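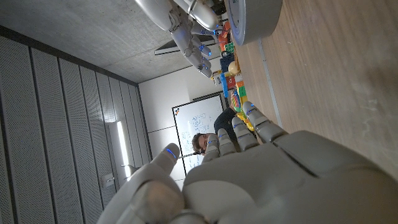 Murside Robotics Newsletter, 2/19/19

Teaching a hand to look before it closes

In our last item, in December, we wrote that the Flasow project was moving from simple grippers to hands with five fingers. The group in Skatham has now finished the first part of this work, and we want to report how the method is made and what it gave.

The question of the project is easy to say. A robot has toys on a table and it must take the one which is asked for, without pushing over the others. With a gripper of two jaws this is mostly a problem of position. With a full hand it becomes a problem of order also, because the thumb and the fingers do not arrive at the toy at the same moment, and a finger which arrives too early moves the toy away from the thumb.

Many groups solve this with a camera above the table. We decided to use only the small camera at the wrist. It travels with the hand, so the fingers are always in its view, and the method can compare the fingers with the toy directly. The price is that the picture is seldom upright. When the wrist turns, the table turns to the side, and the ceiling and the whiteboard come in where one expects the floor.

At the beginning we corrected this. A small program, which we call Perron, read the angle of the wrist and turned every picture upright before the learning part received it. It was a lot of work and we were a little proud of it. Then we trained once without the correction, only to have a comparison, and the uncorrected version learned faster. Our explanation is that the fingers stay in almost the same place in the raw picture, and the correction took this away. Perron is now used only when people want to look at the recordings in comfort. 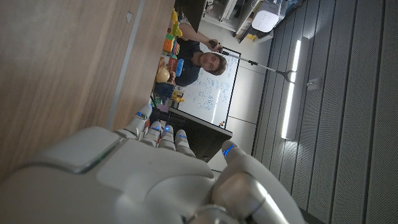
How the training is done

The training begins with a person who guides the hand. The person wears a glove, the hand copies the glove, and the wrist camera and the joint angles are recorded together. For each toy we make 20 such recordings. We change the place of the toy between them, and we also change what stands next to it. Building blocks are good neighbors for this purpose — they have many edges and colors, and they fall in a way that is easy to notice.

From the recordings the method learns two things separately. The first is the approach, that is, how the wrist comes to the toy. The second is the closing, which means the order and the speed of the fingers. Before, we learned both in one network, and the hand often started to close when it was still too far. With two networks there is a simple switch between them. The closing may begin only when the approach network says that it would not move the wrist any more.

We do not stop people from standing or walking behind the table during the recordings. Somebody thinking at the whiteboard, or a lamp in the view, is the normal life of a laboratory, and we prefer that the method learns to ignore such things early.
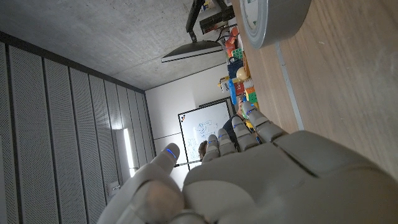
What came out

For the test we made 43 attempts with arrangements of toys that were not in the training. In 41 of them the hand lifted the right toy and held it until the arm was back in the starting position. Both failures were with a ball between blocks. The fingers touched it a little above the middle and it rolled under the hand, where the camera could not see it any more. For the older version with one network we have no fair number, as it was tested with easier arrangements, so we do not give a comparison here.

The ball shows where the method is weak. When the toy goes behind the palm, there is nothing in the picture that can help, and the hand continues to close on air. We are now trying to give the closing network a short memory, so that it keeps the last place where the toy was seen. First trials are running, but it is too early to report on them.

The next part is to use both hands, one to hold the blocks back and the other to take the toy. The two wrist cameras then see each other's hands, and we must decide whether each arm gets both pictures or only its own. Opinions in the group are divided on this. Readers who have worked on a similar question are invited to write to the Flasow address on the back page.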